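Dobrar uma camiseta, duzentas vezes

Clube de robótica passa o semestre ensinando uma tarefa doméstica a um par de garras
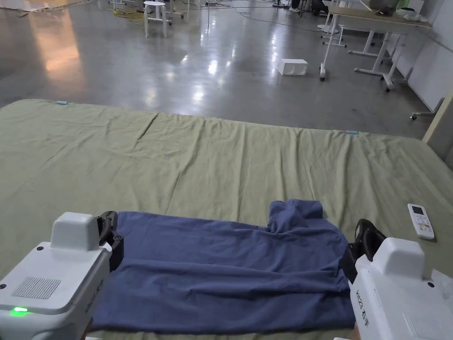

A ideia inicial era montar um braço que empilhasse blocos, como quase todo clube estudantil faz no primeiro ano. Em janeiro, durante a reunião de planejamento, o grupo do projeto Praradix votou por outra coisa: roupa. O regulamento da mostra Grandness aceita qualquer tarefa de casa, desde que a equipe apresente os dados de treino e explique como foram colhidos. Camisetas são baratas, todo mundo tem uma e ninguém no clube sabia como um robô deveria pegar numa.

Tecido é difícil para uma máquina. Um bloco tem a mesma forma no começo e no fim do movimento. Uma camiseta muda de forma cada vez que é tocada, a gola embola, a manga some debaixo do corpo da peça. O método escolhido foi o de demonstração: o aluno segura uma garra em cada mão, faz a dobra, e o movimento fica registrado para ser usado no treino do programa.

A meta é chegar a 200 demonstrações até a mostra. Até agora foram gravadas 70 aproveitáveis. Outras 38 foram descartadas, a maior parte por erro de ritmo: quem está acostumado a dobrar roupa com os dedos vai depressa demais com as garras e solta uma ponta antes de prender a outra.

O clube tem 13 integrantes e trabalha em duplas. Um dobra, o outro anota a peça, a posição inicial e o resultado numa planilha. Depois trocam. A cada sessão a camiseta é jogada de um jeito diferente, e a regra é não alisar o lençol antes de começar. Nas primeiras semanas alguém sempre alisava, e o programa aprendeu a funcionar apenas em superfície lisa.

A sequência combinada é simples. Prende-se a peça pelas duas extremidades, estica-se, dobra-se no sentido do comprimento e só então se cuida da gola. A gola continua sendo o ponto fraco. Se fica amontoada, a dobra seguinte sai torta, e a dupla precisa decidir se corrige ou recomeça. O grupo resolveu guardar também as correções, num arquivo separado.

O programa de treino, batizado de Soltness pelos alunos, roda à noite no computador do laboratório. Na versão atual ele acerta a primeira dobra com regularidade e se perde na segunda. Calças ficaram para o próximo semestre. As meias foram discutidas e adiadas sem data.

As inscrições para novos integrantes vão até 26 de abril de 2019. Não é preciso saber programar, e cada candidato deve levar duas camisetas usadas, de preferência de tamanhos diferentes.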